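Chapter 4. Small Shops and the Goods They Keep

By Michalis Spanos
March 11, 2021
Last updated: March 11
Reading time: 2 min

When people speak about trade, they often think first of big ports and long trains. In this chapter we will look at the other end of the chain, the small shop in a village or in a quiet street of a town. The shopkeeper there must decide every week what to buy, how much of it, and how long it can wait on the shelf. These decisions look simple, but a wrong one can cost the profit of a whole month.

Our main case is the shop of Ayuba Mahama in Pelteo, a settlement of 582 households on the road to Gilbert. Mr. Mahama opened it with his savings and a small loan from his uncle. In the first year he bought everything from one wholesaler, Brakero, and he paid in cash. He kept 69 different articles, mostly dry food, soap, matches and batteries. The students should remember this number, as we will return to it in the exercises on stock turnover.

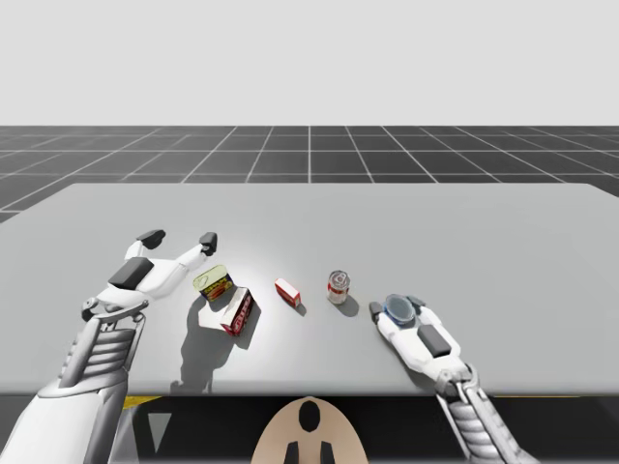 The word "stock" means all the goods which a shop owns and has not yet sold. Stock is money that sleeps. If Mr. Mahama spends 1,000 on sugar in April and sells the last bag in the summer, a part of this money was not available to him for several months. He could not use it for buying rice, which his customers ask for daily. On the other hand, if he buys too little sugar, the customers walk to the next shop - and some of them will do the rest of their shopping there too.

For this reason we divide the cost of stock into 2 groups. The first group is the cost of holding: rent for the storage room, damage by mice or damp, and the money which is tied. The second group is the cost of ordering, for example the transport from Gilbert and the hours when the shop stays closed. In Pelteo the transport is the heavier one. The truck asks the same price for one sack or for twenty, so Mr. Mahama prefers to order seldom and in large amounts. A shopkeeper in Goteo, where the wholesaler is across the street, would decide differently.

We must also consider the season. Before the school year the shop sells almost all its notebooks in a few days, and then very few until spring. A simple average for the year would hide this. In section 4.1 we will learn how to write a stock card, by hand and with plain arithmetic, and in section 4.2 we will use it to find the right moment for a new order.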